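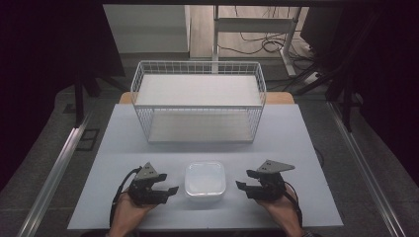
White two-tier wire shelf with a translucent square container in front.

Tridholm two-tier shelf: review after one winter in a small kitchen

I bought this shelf in November, when I moved to a flat where the kitchen has one worktop and two cupboards, and one of the cupboards is full of the boiler. I was looking for something to put on the worktop so that the tea, the spices and the small boxes would stop walking over the whole surface. I compared it with two others, the Honimeo bamboo one and a metal one from Zervas, and in the end I had two of the three at home, so I can say something about both.

The Tridholm comes flat in a carton. Inside are the two panels, the railing in three pieces, the legs and a small bag with screws. There is also a hexagonal key, but mine was too soft and the corner of it went round on the fourth screw. I used my own key after that and everything went well. The instruction sheet has only drawings and no words, which I usually like, but drawing 3 shows the lower panel from underneath and you must look at it a long time to understand this. I mounted it upside down the first time. The assembly took me 23 minutes, with the mistake included.

One advice: do not tighten the screws completely until all four legs are in. If you tighten one side first, the other side does not meet the holes and you will think that you have a faulty piece. I read several complaints in the shop comments which I believe come only from this.

How strong it is

The maker gives no maximum weight on the carton, and I did not find it on the sheet either. I wrote to the shop and the answer was that it is "suitable for normal household items", so I did my own test. I put tins of tomatoes on the upper level until I felt I was being unreasonable. The panel did bend a little in the middle but it came back flat when I took them off. For every day I keep the light things above and the heavy things below, where the oil and the vinegar are, and I have had no problem.

The shelf does move sideways a little if you push it with a finger. Not dangerously, but my kettle stands beside it and when I lift the kettle in a hurry I sometimes touch the leg, and then all the glass jars make a sound. The Zervas did not do this. It is a heavier shelf and it stands like a stone. But it was also too deep for my worktop and a part of it came out over the sink, so I had to send it back.

The railing

The railing goes along the back and the two sides of the upper level and it is what made me choose this model. With my old shelf, packets of tea always fell behind it, and I found them when I cleaned – once I found a packet which I had already replaced twice. Here nothing falls behind. At the front there is no railing, so you can take things easily, and after one week you do not think about it any more.

What I like less is that the thin bars collect kitchen dust, the sticky kind, because I cook with oil nearly every evening. A cloth does not go well between them. I use an old toothbrush with warm water and a drop of washing-up liquid, and I do it once a month. If your worktop is far from the cooker you will probably need to do it less.

The coating

In January I noticed the first brown point, on the back of the left leg, close to the bottom. It is where the water from the dish rack comes sometimes. It is small and it has not grown since I started to dry that corner in the evening, but I think for this price the ends of the legs should be closed with a plastic foot. They are open and the water can go in. I bought four rubber caps at the ironmonger in Giltley for very little money and put them on. They also stopped the shelf from sliding, so I would do this on the first day if I bought it again.

The rest of the coating is good. Turmeric left a yellow ring on the upper panel and I was worried, but it went away with bicarbonate and some patience. Coffee is no problem at all.

The space between the levels

Please measure your things before you buy. Under the upper level I have 216 mm, measured with my own ruler, and the shop page gives a bigger number, which I suppose is measured from the table. My tall pasta jar does not go in. Square plastic boxes are the best for it: they stand close to each other and you can pull out the one at the back without moving everything. With round jars I lost a lot of place. I now have rice, lentils and oats on the lower level in boxes of the same size, and I put the date on the lid with a pencil.

About the Honimeo, which I had for ten days: it is prettier, and if your kitchen is dry and you want the shelf to be seen, perhaps you will be happier with it. It has no railing at all and mine had one leg shorter than the others. I put folded paper under it and then I decided that I did not want a new thing with folded paper under it.

The page where I ordered the Tridholm shows 1,791 ratings, and I read many of them before buying. A lot were written on the day of delivery and say only that the parcel came quickly. For a shelf this does not help much, so I waited until spring before I wrote mine.

Good points
Nothing falls off the back or the sides
Light, I can lift it with one hand to clean under it
Fits a narrow worktop

Bad points
The key in the bag is too soft
Open legs, rust is possible near water
Moves a little sideways
Height between the levels is smaller than the shop page says

I give it four stars of five. I took away one star for the legs. For a bathroom I would not buy it, with so much steam every morning I think the brown points would come much sooner. For a kitchen, a desk or a hall I would buy it again, and I am thinking about a second one for the shoes polish and brushes and other small things near the door, if the price goes down in the summer as it did last year.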